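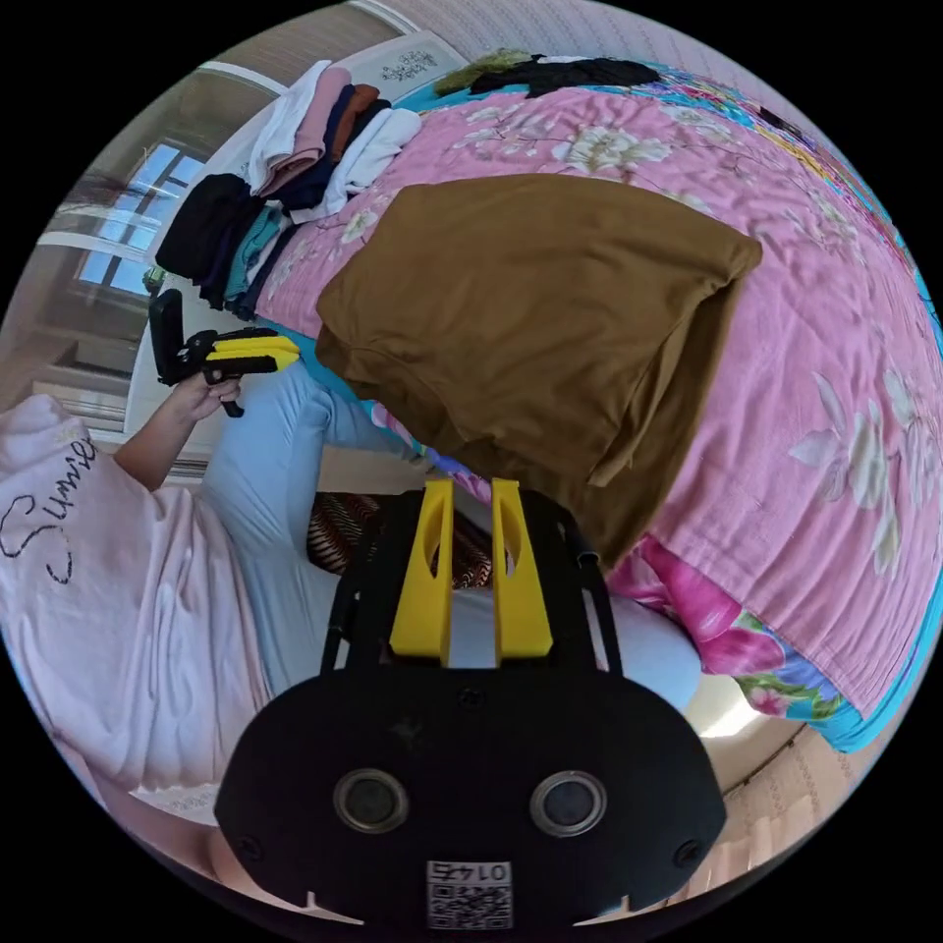

ORDNUNG & ALLTAG

Wäsche falten auf dem Bett: mein liebster Arbeitsplatz

Ich habe es mit dem Esstisch versucht, mit dem Bügelbrett und sogar mit dem Deckel der Waschmaschine. Am Ende lande ich immer wieder beim Bett! Es ist breit genug für ein ausgebreitetes Hemd und lässt daneben noch Platz für die Stapel. Außerdem liegt dort meistens eine Steppdecke, die den Stoff schön festhält - glatte Tischplatten können das einfach nicht. Und wenn die Decke auch noch große weiße Blüten auf Rosa und einen türkisfarbenen Rand hat, macht mir das Falten gleich doppelt so viel Freude.

Seit unserer Sammelaktion im April sind bei Karkik 116 Zuschriften zum Thema Wäschefalten eingegangen, und ich habe jede einzelne gelesen. Viele von euch fangen mit den dicken Sachen an, damit der Stapel unten Halt bekommt. Das mache ich inzwischen auch so: Strickpullover nach unten, die dünneren Teile darüber.

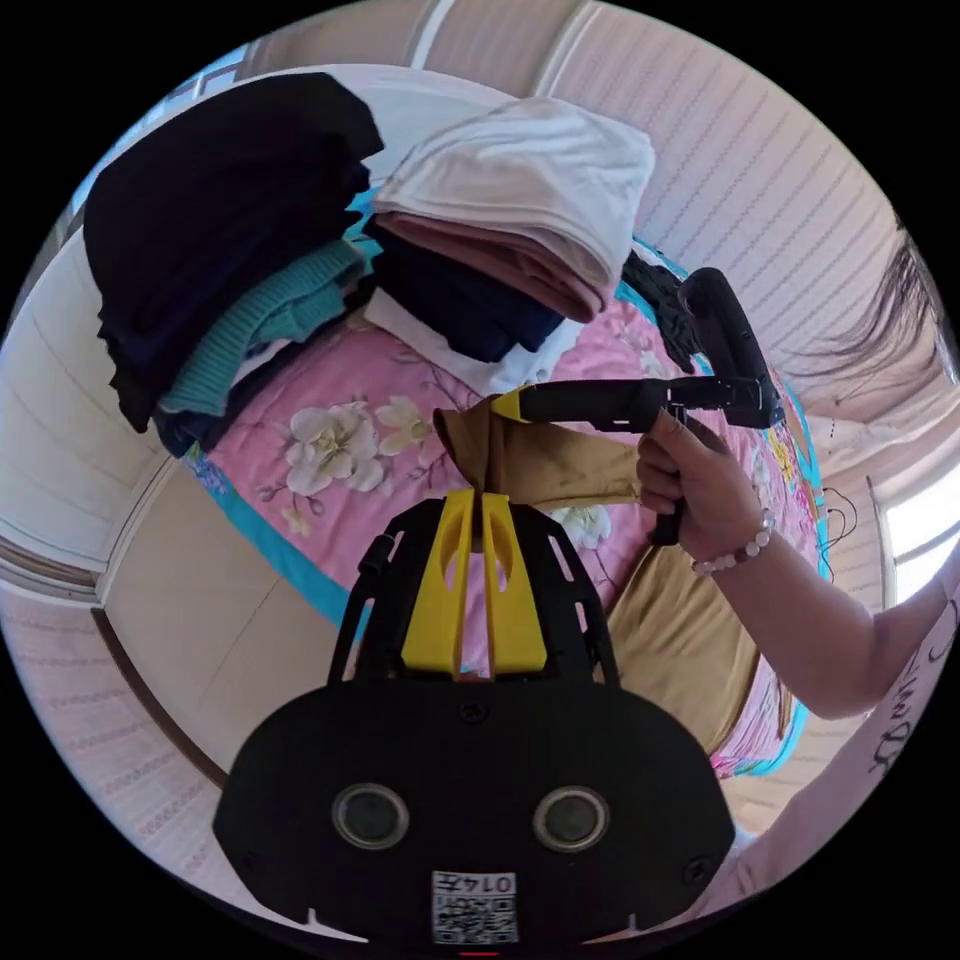

Bei mir wird außerdem nach Farben sortiert, jedenfalls grob. Schwarz kommt zu Schwarz, und die hellen Sachen dürfen zusammen auf einen zweiten Stapel (da bin ich nicht so streng). Knifflig sind weiche Hemden und leichte Jacken, weil sie beim Umschlagen gern verrutschen. Mein Rat: erst ganz flach auslegen, die Ärmel nach innen nehmen, dann an zwei Enden fassen und den Stoff sanft straff ziehen. 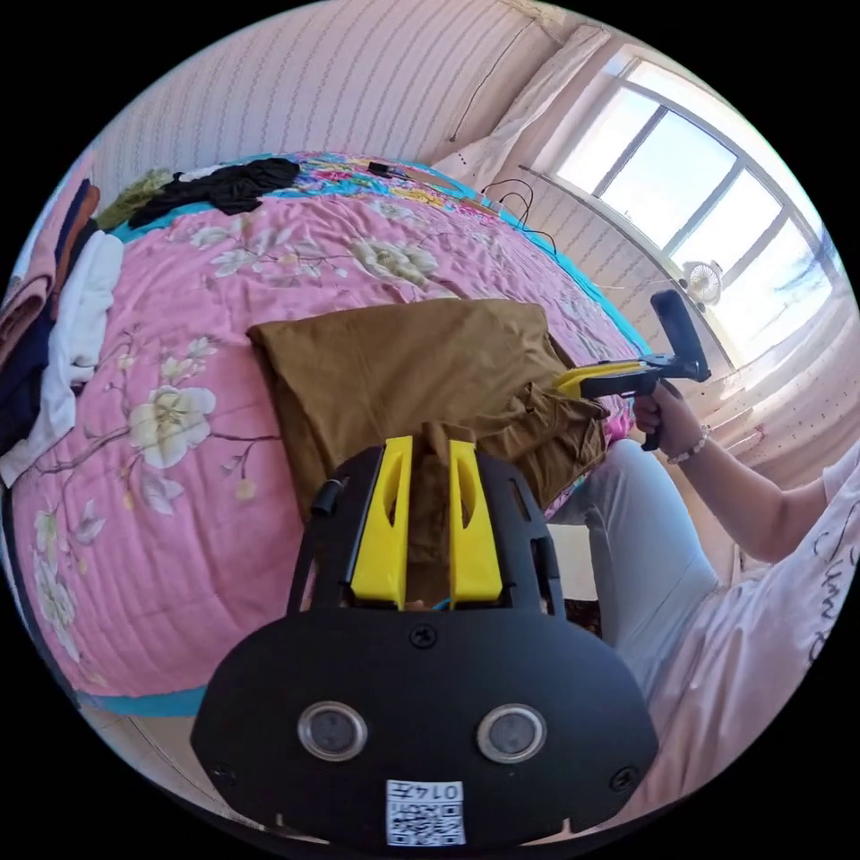 Danach die obere Kante sauber legen und von dort aus weiterarbeiten. Knittert die untere Hälfte noch, streiche ich sie mit der flachen Hand aus und schlage sie erst dann um. Ein Rechteck reicht völlig, millimetergenau muss da gar nichts sein!

Unsere Faltanleitung für Hemden, Pullover und Hosen wurde inzwischen 2.952 Mal heruntergeladen, die 3.000 sind also zum Greifen nah. Ihr findet sie weiterhin kostenlos auf der Karkik-Seite unter »Schrank und Kommode«. In der nächsten Ausgabe geht es um Bettwäsche, Spannbettlaken inklusive. Schickt mir gern bis dahin eure Tricks für die Ecken!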